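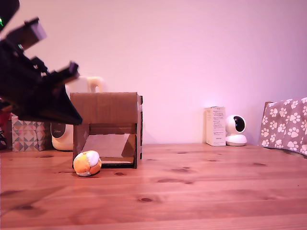
Paying someone to rewrite your resume - worth it?
Job Search > Resumes and Cover Letters

plallwood_pete
I got laid off in April from a purchasing job in Millton and I've sent out 35 applications since. 7 replies, all of them no. A resume service in Birndale wants 500 dollars for a rewrite plus a cover letter. They say it will "get past the software." Has anyone here paid for one of these and gotten anything for it?

cheetham_line2
I'd want to know what they mean by "the software." Every service says that and I've never seen one show before and after numbers. Ask them. Mine changed the subject to their guarantee, which only covered one free revision.

diepbach
I paid 200 for mine and I don't regret it. I'd been at the same company so long I had no idea how to describe my work. The writer asked good questions on the phone and I had an interview soon after.
- Diệp Bạch

cheetham_line2
How do you know it was the resume, though? You could have gotten that interview with the old one.

diepbach
I don't. But the old one got me nothing for months, and it's my 200 dollars.

mk_ok
I used to screen applications for a warehouse company. Most of the paid resumes looked alike: a colored box on top and "results-driven professional" under it. I skipped the box and read the last two jobs. Pete, are you sending the same version everywhere?

plallwood_pete
Pretty much, yes. I change the company name in the cover letter.

mk_ok
Then fix that before you pay anybody. Take the words in the posting that are true of you and use them.

gradyr
Disagree a little. Some people can't write about themselves and no amount of advice changes that. 500 is steep, but a cheaper one could make sense.

cheetham_line2
Fine, but get a sample first, from somebody in purchasing. If they only have samples for executives, I'd walk.

plallwood_pete
Asked for a sample. They sent me a link to their testimonials page. I'm going to redo it myself this week - mk_ok, would you look at a draft if I post it with my name off?

mk_ok
Sure, put it in the review section. Keep it to two pages.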